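3.2 Construction of the Hand-Held Grippers and Workspace

The demonstration hardware was built in a shared workshop in Pornby over the course of one winter, and the first usable pair of grippers was completed in March. The builders had access to common hand tools, a drill press, and one hobby-grade printer. Parts that could not be printed or cut on site were ordered ready-made. This constraint shaped most of the decisions reported in this section, and the complete parts list is given in Appendix B.

Each gripper consists of a black 3D-printed body, two jaws, and a white plate mounted on top. The body was adapted from an earlier design by Damian Ammann, released under the project name Hastik, in which the jaws were driven by a cord and a return spring. The cord stretched with use and had to be tightened between sessions. In the present version it was replaced by a rigid link, and the spring was moved to the rear of the body, where it can be changed without removing the jaws. Printing the parts for one gripper took 900 minutes at the settings listed in the appendix. The first set was printed with the layers running across the jaw roots, and both jaws broke there in the first week. Later sets were printed on their sides.

The top plate is held by screws and carries a regular supply of spare holes, so that sensors can be moved without reprinting the body. Power and data share a single cable that leaves the rear of the gripper. Early cables were stiff enough to pull against the operator's wrist when the hand was turned inward. A softer cable with a longer free loop was adopted, and operators were instructed to let the loop hang over the back of the hand. The total cost of materials for the pair, excluding the recording computer, was 300 dollars.

The worktable is a white top set within a larger platform with gray padded borders. Padding was added after a gripper was dropped during an early trial and its plate cracked. Recording was handled by Zollura, a small logging program written by the authors, which stores the jaw opening and the hand position on a common clock. Lamps were directed at the tabletop, and the area behind it was left dim to reduce the effect of people moving elsewhere in the workshop.

The task used for the first round of testing was the sorting of utensils into open plastic baskets. Utensils were chosen because they are inexpensive, differ in thickness, and are difficult to lift from a flat surface with rigid jaws. The metal knife and fork, shown in Figure 4 with a white plastic spoon, have thin handles that lie almost flush with the table. Operators soon learned to tilt the jaws and approach a handle from the side. The chopsticks presented a different problem, as they rolled when touched by only one jaw. A thin rubber facing on the inner surface of each jaw reduced this rolling, although the facing wore quickly and was replaced every 6 sessions.

A total of 3197 attempts were logged with the final version of the hardware. Attempts in which an item left the table were kept in the record and marked as failures. Those interrupted by a loose cable were removed before analysis. Jaw alignment was checked at the start of each session with the Aigner block, a printed gauge of known width that is gripped once by each hand. Any reading outside the permitted range required the link to be adjusted before work began.

Figure 4. Utensil sorting with two hand-held grippers at the padded worktable.

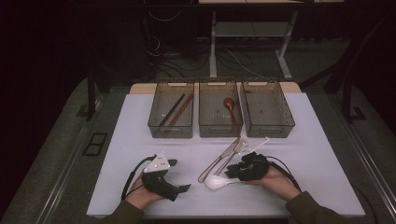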